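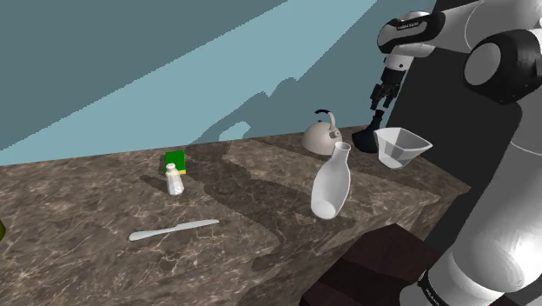 Pundton held its open day on Aug 17, 2026, and I went up for the morning session with my sister-in-law. It is a day spa in a former wool store, with nine treatment rooms, a steam room, and a small kitchen where the herbal teas and body scrubs are made. We were shown the back rooms first. The colors there are much like the ones in the picture, with a brown marbled stone countertop and a plain blue-gray wall behind it, and I liked them better than the all-white look most places go for. Stone is also easier to wipe down after a salt scrub, according to Kazue Murakami, the manager.

She took our group of visitors through in order, starting where a client would. You fill out a two-page health form, hand in your phone if you want to, and get a robe and sandals. The robes come in four sizes. The changing room has lockers with a key on a wrist strap, and there is a separate room with a door that closes for people who want more privacy. It was clean, and the floor was warm underfoot.

The treatment rooms are upstairs. Chiyo Kawaguchi gave a short demonstration of a warm oil massage on one of the visitors — back and shoulders only, fully draped. She uses sesame oil in winter and coconut in summer, and keeps sunflower oil for anyone with a nut or seed worry to talk through beforehand. I asked about pressure, as I bruise easily. She said to speak up in the first five minutes and not wait until the end. The table is heated and goes low enough for someone with bad knees.

After that came the Hứa room, named for the family that put up the money for it. This is where they do the foot soaks and the herbal compress work. The compresses are cotton bundles steamed over a pot and pressed along the legs and back. They smell strongly of lemongrass and ginger. My sister-in-law had one tried on her calves and would have stayed there all day.

The steam room was running but we could only look in. It holds six. Bathing suits are required on mixed days, and there is a cold shower right outside.

Prices are on a printed sheet at the desk. A half day with massage, compress, and steam is $192. The full day for two people is $400 and includes lunch. Gratuity is included in both, which I was glad to see in writing. Gift cards don't expire. They do not take walk-ins for massage, only for steam.

A few things I would want changed. The parking lot is small and fills up early, and the stairs to the treatment rooms are steep. There is an elevator, but you have to ask for it at the desk. The relaxation lounge is next to the reception phone and you hear it ring. Kazue Murakami said a second door is going in before the end of August.

I booked a half day for next month. Bring your own hair tie, they had run out.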